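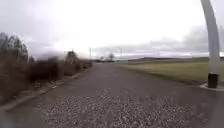
Figure 1. Loose gravel on the asphalt path, under cloud.

3. Copper prices and the small trader

Our group tracked copper futures for 31 trading days in September and the weeks after, using a 9-day moving average and a 3-day one. When the short line crossed the long one, we bought. The method was borrowed from a newsletter called Grorkar, whose author favours capital letters.

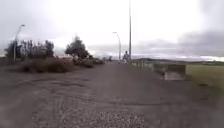 Prices spent most of the period going sideways, a colour of market the newsletter does not cover. Our pretend portfolio lost over $300, largely in brokerage. A second portfolio, Amura, held one position throughout and did slightly better while its manager was studying for chemistry.

We would like a longer sample. Our marker would like error bars.

Submitted 06/11/2025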